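Jul 18, 2023
Contact lens comfort bench, Asdale room

Second day with the Zikton saline. The tear-film timer and I are still not on good terms. Ran the soaked lenses on the model eye, blink rate set to one every 4 seconds, and watched the surface dry out. The Lougher lenses held their film longer than the Trudemmont ones in every run except the first, which I am blaming on my thumbprint.

Dry-eye drops next. The label says wait 90 seconds before putting a lens back in. I waited 90 seconds. It is a long time to stare at a plastic eyeball that is staring back.

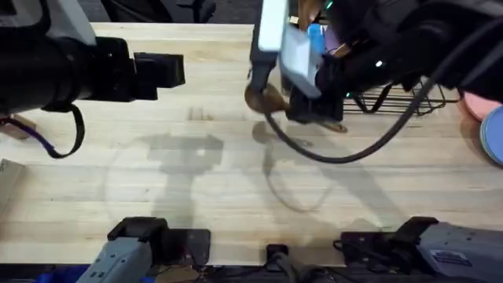
Still to do

Redo run 1 with clean hands. Gloves are in the second drawer, where they have been all along.

Check the room humidity log. If the air conditioning kicked in after lunch, half of today's numbers are about the weather.

Order 2 more bottles of saline. The December stock is past its date and I would like whoever keeps moving it back to the front of the shelf to stop.

Write up the drop timing for the clinic leaflet. They want one sentence patients will read. My draft has four and a footnote.

Model eye needs a new lower lid. It has started sticking halfway down, so all my later runs were done by something that looks bored. Marked those in the sheet with a B.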